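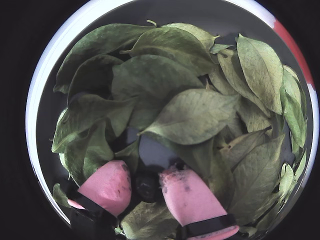 Podano Cover-and-Search Recording Set

Item group: Demonstration recording / Tabletop
Manufacturer: Clirkargate
Compatible controllers: Pleson P2, Pleson P2-L
Availability: Made to order. Current batch ships in July.

Overview

The Podano set records teleoperated demonstrations of search and retrieval in loose, light clutter. A target object is placed in a shallow dish and covered with leaf material. The operator drives the hand to part the cover, find the target and grip it. Joint states, gripper commands, all camera streams and operator inputs are written to one file per episode, on one clock.

Leaf cover is hard to simulate. The pieces are thin, they overlap and catch on each other, and each contact changes what the cameras can see. A policy trained on rigid blocks in a bin usually pushes the pile against the wall of the dish and stops there. Episodes recorded on the Podano set are meant for training or fine-tuning on this class of task, with any learner that accepts time-stamped image and action pairs.

What is in the set

Hand-mounted wide-angle camera with bracket
Stereo scene camera with wall arm
Fingertip pads, Lüthi soft series, pink, two pairs
Retaining bands, black
Round shallow dishes, two sizes
Cover material, dried and fresh-look, one bag each
Target objects, mixed, 48 pieces
Sync box and cables
Recording software, one seat

The arm, the hand and the table are not included. Clear plastic strip, dowels and folding cups for secondary tasks are sold separately under Accessories.

Fingertip pads

The pads are soft and rounded so that they can press into a pile without cutting or tearing the leaves. They pick up dust and leaf fragments in use. Light soiling has no effect on grip. It does change the look of the pads in the hand camera stream, and we recommend leaving that variation in the data. A model that has only seen clean pads tends to do worse after an hour of work. Wipe the pads with a damp cloth at the end of a shift and replace them when the surface begins to split.

Do not use solvent cleaners. Do not tighten the bands past the second notch - the pad will bulge and the fingers will not close fully.

Cameras

The hand camera looks along the fingers toward the dish. Its lens is wide enough to keep both fingertips and most of the dish wall in view at working height. The image circle is smaller than the sensor, so the corners of each image are black. The recorder stores the full image. Cropping is left to the training pipeline.

The scene camera gives a left and a right view of the table from the operator's side. Both views are saved side by side in a single image stream to keep them matched. Mount it so that the whole dish and the fingertips are visible in both views when the hand is down.

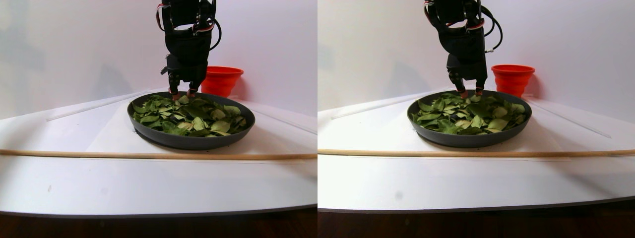 Calibration should be repeated any time the scene camera or the table is moved. The software includes a guided routine with a printed target. Shifts too small to notice by eye are enough to spoil depth estimates at the dish, and the recorder cannot detect them on its own.

Items that are not part of the task may stay on the table during recording. Several customers vary them on purpose between sessions to give the model a less uniform background. Keep tall items out of the path of the cable loop.

Recording an episode

1. Place the target in the dish and log its type in the episode form.
2. Add cover. Stir once by hand so that the leaves do not all lie the same way.
3. Move the hand to the start pose and press Record.
4. Search, grip and lift. Work at a steady pace.
5. Press Stop, then mark the episode as success, partial or fail.

Keep the failed episodes. They are written to the same folder with a different label and can be filtered out later. Partial is intended for runs in which the target was uncovered but not lifted.

Between episodes, reset the cover by lifting and dropping it. Pressing it flat produces a pile that behaves like a mat, and the fingers will slide over the top.

Session planning

For a first model on one dish and one cover type we suggest 200 episodes. With both dishes and both cover types, plan for 300. A trained operator records 70 episodes in a normal shift, resets included. Change operators at least once in the course of a set if possible, as search habits differ a good deal from person to person.

Dried cover breaks down with handling. Refill bags are listed below. Mixing old and new material is fine, but note it in the session log.

Order codes

POD-CS-01 Complete set
POD-CS-PAD Lüthi pads, one pair
POD-CS-BND Retaining bands, pack
POD-CS-CVD Cover refill, dried
POD-CS-CVF Cover refill, fresh-look
POD-CS-SW Additional software seat

Pleson P1 controllers need the adapter cable POD-AC-P1 and firmware supplied by Clirkargate on request. State the controller serial number when ordering.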